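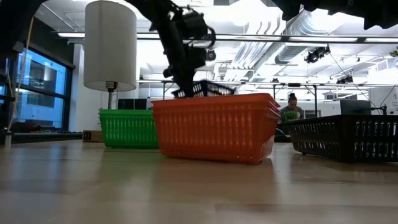 Plastic baskets on a wooden table.

Evening prayer comes back to Plarkier

Print this story | E-mail this story

I've been going to church in Plarkier most of my life and until this October I had never once sung Vespers. I knew the word. I thought it was something monks did, somewhere with better heating. So when the bulletin said our parish would start praying it every weeknight at 7, I figured I'd go the first night to be supportive and then go back to my usual evenings (dishes, the news, bed).

Well, I've hardly missed one! And the word from the parish office is that it's staying on the schedule through the winter, with the church at Grestov joining us in Advent, so I guess it counts as news and I get to write it up.

If you've never been, it's short. We start with a hymn, then there are psalms, which we sing back and forth across the aisle, left side and right side. After that comes a reading, then Mary's song from Luke's Gospel, then prayers for whoever needs them, the Our Father, and a blessing if Father is there to give one. On nights when he isn't, a layperson leads and we ask for the blessing together. I'm usually home before 8, even when I stand around talking in the parking lot, and I do stand around talking in the parking lot.

The first week was rough. The left side went too fast and the right side dragged, and by the second psalm we sounded like two different churches. Arnar Brøndum finally stopped us and said the trick was the pause in the middle of each line. You breathe there. Everybody breathes there. You don't start again until you can hear that the person next to you is ready. I had been barreling right through those pauses like they were typos.

Since then I've thought a lot about that little silence — it's maybe the part I look forward to most. I'm a person who prays by talking. I give the Lord my list, I explain the list, and then I go over it again in case He wasn't taking notes. With the psalms I'm using somebody else's words, and a lot of them aren't what I'd have picked. Some nights I'm in a perfectly good mood and the psalm is down in the pit, crying out. My sister says those are the nights you're praying it for somebody else, and I've started trying to think of who that might be. It's surprising how fast a face comes to mind.

The Nilsuwan fund, which helps small parishes in our area buy music and prayer books, gave us $700 toward the booklets. They're large print with a soft cover, and please leave them in the pews when you go, they keep wandering off to people's cars. (Mine was in my car. It's back now.)

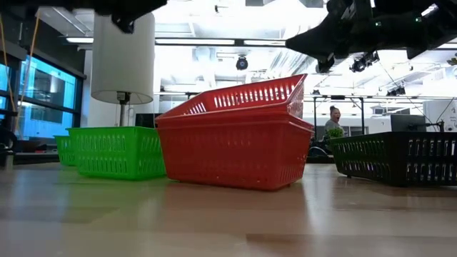
Tudur Griffiths told me he'd been against the whole idea at first, thinking it would pull people away from the rosary group, and that he now comes to both. What got him was the Nunc Dimittis, which he'd heard at his father's funeral and hadn't been able to listen to since. Strictly speaking that one belongs to Night Prayer, but we sing it after the last prayers on Fridays in Lent at Grestov, he said, and he'd like to see Plarkier pick it up too. I'd like that. I hope somebody in charge is reading.

The rosary group is still meeting, by the way, same place and same hour as before. I asked.

A few practical things. Use the side door, because the front is locked after the afternoon Mass. There's no need to sing if you don't want to, and plenty of us started out just following along with a finger on the page. Kids are welcome and so is their noise. If you'd like someone prayed for by name, there's a notebook on the stand by the baptismal font, and whoever is leading will read from it. First names are fine. We don't need the story.

When Grestov joins us in Advent, we'll trade off, one week at their church and one week at ours. The Advent hymns haven't been settled and I hear there are opinions. Mine is that we should do the slow one with all the verses, and I've said so to anyone who'll stand still long enough. The list will be posted at the back of both churches as soon as it's done, and until then we're singing from the green tab in the booklet.

Last updated: October, 8 p.m.

Contact the parish newsletter | Copyright Plarkier Parish News. All rights reserved. | Back to top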